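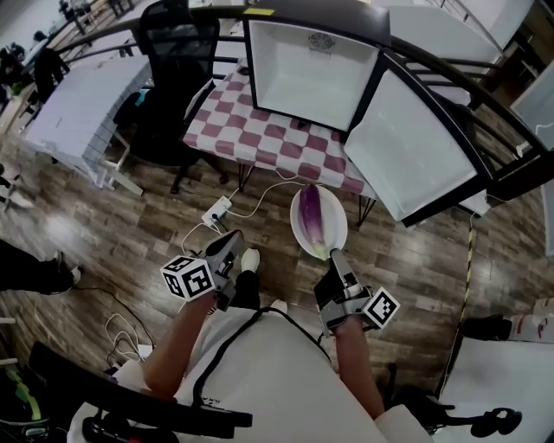
One aubergine, purple.

Print this page | E-mail this to a friend

I grew up salting aubergines because my mother did, and for years I never asked why. The books say it draws out the bitterness. Fine, but when did you last eat a bitter one? The Thakur cookbook gives it nearly a whole page and wants 500 grams of fruit left under a plate for an hour. An hour!

So in August I bought a bag from the greengrocer in Fitdale and did half with salt and half without. Same pan, same oil. My sister couldn't tell them apart and neither could I, though the salted half did make me thirsty.

I'm told it soaks up less oil if you salt it. Maybe. Mine drank the lot both times. I suspect the advice dates from older, seedier kinds and has been copied from book to book ever since – much like searing meat to "seal it in".

I'll go on salting when my mother visits. Otherwise I want my hour back.

Comments (3)

Pallavi Upadhyay: You didn't leave it long enough. Overnight, in the fridge.

Deepak Khurana: Tried it your way for a curry and it was fine. Still too much oil.

Pallavi Upadhyay: Deepak, that's the missing salt.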